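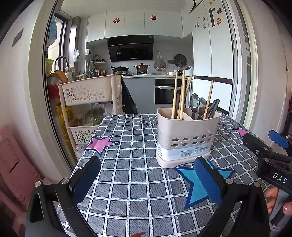

Square table with a grey and white checked cloth, kitchen beyond the doorway

Hygroscopic solids

A hygroscopic solid is a solid that takes up water vapour from the surrounding air. The water may be held on the surface (adsorption), drawn into the body of the material (absorption), or bound in fixed proportion within a crystal (hydration). Common hygroscopic solids include silica gel, table sugar, wood, paper and many salts. The amount of water held depends on the material, the temperature and the relative humidity.

Moisture content

The moisture content of a solid is usually given on a dry basis, that is, as the mass of water divided by the mass of the fully dried solid. A sample that weighs 47 g after drying and 49.35 g before it has a moisture content of 5%. On a wet basis the same sample gives a slightly lower value, and the basis used should always be stated.

A solid left in steady air for long enough reaches its equilibrium moisture content. At this point water molecules leave the solid at the same rate as they enter it.
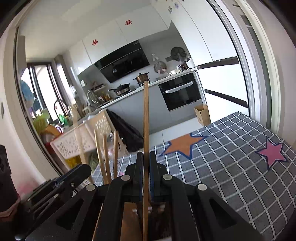
The time needed to reach equilibrium depends mainly on thickness and on how readily water moves through the material. Wood gains water more quickly through the end grain than across the grain. For most solids the equilibrium value falls as the temperature rises, if the relative humidity is held constant.

Sorption isotherms

A graph of equilibrium moisture content against relative humidity at one fixed temperature is called a sorption isotherm. For wood and paper the curve is S-shaped. It rises steeply at low humidity, flattens in the middle range and rises steeply again near saturation. The curve obtained on drying normally lies above the curve obtained on wetting, an effect known as hysteresis.

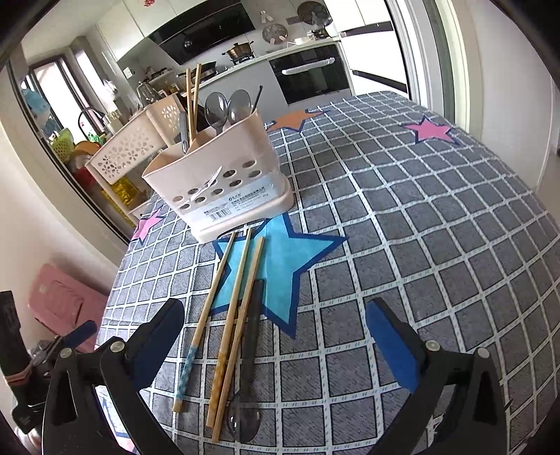

Page last changed: January

Deliquescence

Some soluble salts take up so much water that they dissolve in it and form a liquid solution. This is called deliquescence. It begins at a definite relative humidity for each salt at a given temperature. For calcium chloride near room temperature the value is some 30%, and for sodium chloride it is much higher, so that dry table salt stays solid in most rooms. Mixtures of salts generally begin to dissolve at a lower humidity than either salt alone.

Measurement

The simplest method is to weigh a sample, dry it in an oven and weigh it again. Sealed cabinets such as the Climex are used to hold samples at a set humidity. The Brzozowska collection of isotherms holds 1364 curves, mostly for timber and paper.

See also: Desiccant; Efflorescence; Water of crystallisation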